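Todix mirror cell: perception and planning tools

Todix is the software we run on the two-arm mirror assembly cell at Uvthorpe. It covers part detection, grasp selection, arm planning and the logging tools used to review runs. The arm drivers are kept in a separate package, Lallach, which has to be installed first.

What is in the package

detect – finds mirror housings, round caps, pins and square blocks in the head camera stream and returns a pose for each.
grasp – ranks grasps for a given part. Housings are taken by the mounting stub, so the shell stays clear of the fingers.
plan – plans for both arms together and checks the held part against the table, the lower shelf and the white box.
replay – steps through a recorded run with joint states and detections side by side.

The log set holds 200 runs. Of these, 130 have hand-checked part poses and can be used to score a detector. The rest have joint states and images only. Frames are stored as recorded, with the room and its furniture left in.
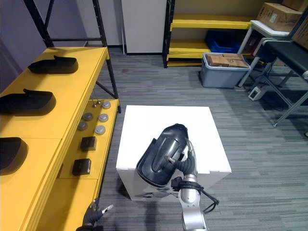
Head camera view: housing held by the stub over the white box, more shells and small parts on the yellow table.

Glossy black parts give the detector the most trouble. Reflections on the shell shift with the arm, and a depth reading on the curved side can be missing over a large patch. The detect module fits the outline first and uses depth only near the rim and stub. If the fit score is low it asks for a second view and does not guess.

Shells near the edge of the view are reported with a partial flag. Do not send these to grasp until the head has moved and the flag has cleared.

Setup

Install Lallach, then Todix, then run the camera check. Set arm_count to 2 in the cell file. The planner will not start if the file and the drivers disagree.

Known problems

Cables near the wrist are not modeled. Keep the wrist limits in the cell file as they are.
Pins standing close together are sometimes merged into one detection.
Replay drops detections when the log was written with the old Slaoui format. Convert those logs before opening them.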